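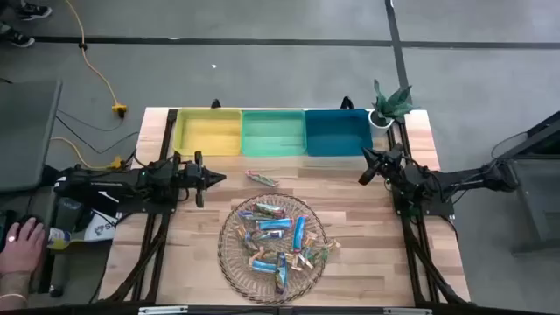

Re: three-bin wrapper sorting, worth it?

zorkilmont_kim
I don't buy it. Three open bins, yellow, mint green and teal, for one round basket of wrapped stuff? You sort it in July, and a week later it's all in whichever bin is closest to the chair.

deng248
Disagree. We've had colored bins on the snack table for 300 days and people do use them. Rounded corners wipe clean too.

zorkilmont_kim
People use them, or you re-sort them at night?

deng248
Mostly people. Fine, sometimes me.

Haoran Peng
My problem is no lids. Wrapped or not, I don't want food sitting open next to a potted plant. Leaves that wide drop things.

drosau_attic
The plant's fine, it's off at the right end. I'd worry about the butcher block. Mine stained under a pot – small white one, same idea – and sanding didn't get it all out.

Haoran Peng
Did you have a saucer under it?

drosau_attic
No. I do now.

zorkilmont_kim
Still waiting to hear what goes in the third bin.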